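About Zitico Tile & Floor Care

Home > About us

We clean floors. Tile, grout, stone, some concrete. Started small, still pretty small, and we like it like that. Seven of us on the crew right now, plus the office line, which rings through to whoever is nearest a phone.

Most of our work is in Sismont and the towns right next to it. Kitchens, entry halls, clinics, one very old bakery, a couple of school hallways.
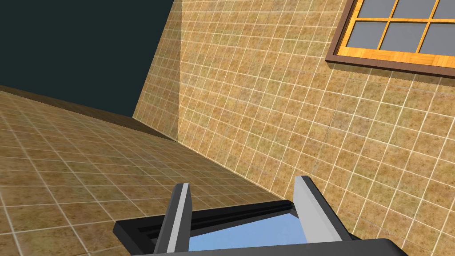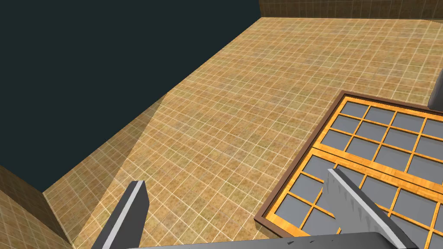 Square tan and ochre tile, pale cream grout in the second one.

How we got going

Began as a side job. Weekend work, one rented machine, a van with a door that only opened from the inside. The first paying job was a laundromat on Khoury Street. Four in the morning start so they could open on time. They're still a customer.

That was 13 years ago. The side job turned into the job. We moved out of the garage and into the shop on Vurkitz Road, the low building behind the tire place. If you hit the car wash you've gone too far. Everybody goes too far the first time.

There was a stretch where we tried carpet too. Bought the equipment, did it for almost 2 years, didn't love it. Sold the equipment. If you call about carpet we'll give you a number for somebody good.

What we do

Deep cleaning for tile and grout
Grout repair and regrouting, small areas and whole rooms
Sealing and resealing
Single tile replacement if you have spares (check the garage, check under the stairs, people usually have a box somewhere)
Stone polishing, marble and travertine mostly
Regular maintenence visits for shops and offices

What we don't do

Carpet, see above. Wood floors. Pools. New installs over one room, that's a different trade and we'd rather send you to an installer. Also no mold removal, please call a licensed company for that.

How we work

Somebody comes out and looks. No charge for that inside Sismont, small trip fee outside it. We test a patch, usually in a corner or behind a door, and you get to see the patch once it's dry before you say yes to anything. Wet grout always looks darker than it's going to be, so please wait for the dry look.

Then a written price. One page. If something changes during the job we stop and ask.

On the day: we move light furniture, you move the breakable stuff. Pets in another room. We need one outlet that isn't shared with the fridge and we need a sink or an outside tap. Water-based sealer in most homes, the smell goes quick. Keep off the floor overnight if we sealed it. Socks are ok after a few hours, ask the crew on the day as it depends on the product and the weather.

Grout, since everyone asks

Yes it can usually come back. Most of the dark lines people call us about are old mop water. Dirty water goes down into the low spots and drys there, week after week. Change the bucket more often. Two buckets if you can stand it, one for washing and one for rinsing.

Skip the vinegar on stone. Marble especially. It will etch and then we have to polish it out and you have to pay for that, and we don't enjoy that phone call.

Don't use wax on glazed tile either. It doesn't soak in, it just sits there and gets sticky.

Bleach: once in a while on white grout, ok. Every week, no. It wears the sealer down and colored grout can go patchy.

The crew

All employees, no day hires. New people ride along for a good while before they touch a polisher. Most of the crew came from somewhere else, restaurant kitchens, warehouse work, one from a flower shop. We pay for training and for knee pads. Good knee pads.

We hire when we need to, normally in the spring. If you want to be on the list, stop by with a phone number. Driver's license needed. Experience is nice but we can teach floors, showing up on time is harder to teach.

Around town

We clean the community center floor in September every year before the fall classes start, at cost. We lend out our two older fans when somebody's basement floods. Call first, they might be out already.

Hours and getting in touch

Monday to Friday, 7 to 5. Saturdays by appointment. Closed Sundays. Night work for shops and restaurants, just ask, we do a lot of it.

The phone is best. Email gets read in the evening, so if it's urgent don't email. Leaving a message? Say your street and what kind of floor, if you know. If you don't know, say "hard and shiny" or whatever, we'll work it out when we come.

Parking is in back of the shop on Vurkitz Road. Please don't use the tire place's spots, they're nice about it but still.

We take checks and cards. Payment when the job is done and you've walked the floor with us. Business accounts are billed monthly.

Page updated Wednesday, August 9, 2023. New price sheet coming soon, old one still good until then.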